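December, just after four and dark already

I have been meaning to write properly all week, and only now, with the dishes done and the heating finally making its ticking noises, have I sat down to it. The move to Brudidside is nearly a month old and I still wake up facing the wrong way. Almost 400 books are in boxes on the landing, and I keep opening the same one in the hope that it will have my gardening books in it, when all it ever has is the atlas and two dictionaries.
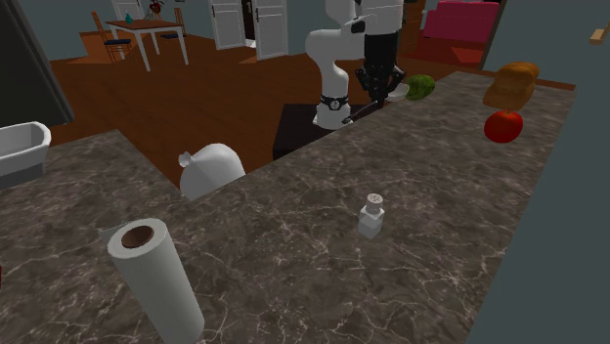

My walk this morning took me along the canal as far as the old Zutar mill, a good 3 miles there and back, and I was so pleased with myself that I went home by the bakery and the greengrocer instead of cutting across the park. I do like a plain lunch after a cold walk. A loaf of bread with a nice rounded top, a shiny red apple and a green lettuce, and I could want for nothing (well, perhaps a bit of cheese!). I ate far too much of it, reading the parish newsletter, and then the number 71 bus went by and I remembered I had promised to be on it.

So I was late to choir again. They were very kind about it – they always are – and we spent most of the hour on the carol with the awkward middle verse, which the altos had nearly got by the end.
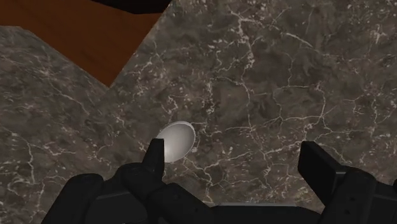
I hummed it all the way home on the top deck, quite loudly I fear, and went straight past my stop. Tomorrow I shall find the gardening books, and write to the Tinditz cousins, whose card came first again this year.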